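Prulteo Dörrgerät, Kapitel 3: Der erste Durchgang

1. Apfelscheiben 4 mm dick schneiden und locker auf die Gitter legen. Höchstens 400 g pro Gitter!
2. Drehregler auf Stufe 2 stellen und den Deckel aufsetzen.
3. Nach 200 Minuten die Gitter tauschen, das unterste kommt nach oben.

Hinweis: Birnen brauchen länger, bis zu 12 Stunden. Das Warten lohnt sich, sie schmecken fast wie Karamell!
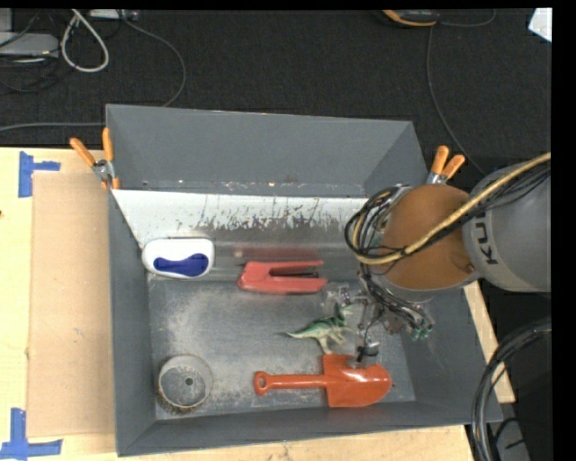 Reinigen geht wunderbar schnell, wenn der Fruchtzucker noch weich ist. Gitter 10 Minuten in lauwarmes Wasser legen, dann abbürsten. Die Auffangschale aus Edelstahl nur mit einem Tuch auswischen, denn Scheuermittel kann Metall stumpf und fleckig machen; so verschrammt wie der Boden der grauen Metallwanne im Bild muss sie ja nicht werden.

Achtung: Den Sockel niemals ins Wasser tauchen. Vor dem Abwischen Netzstecker ziehen.

4. Alle Teile trocknen lassen und wieder einsetzen. Ersatzgitter haben die Bestellnummer 313.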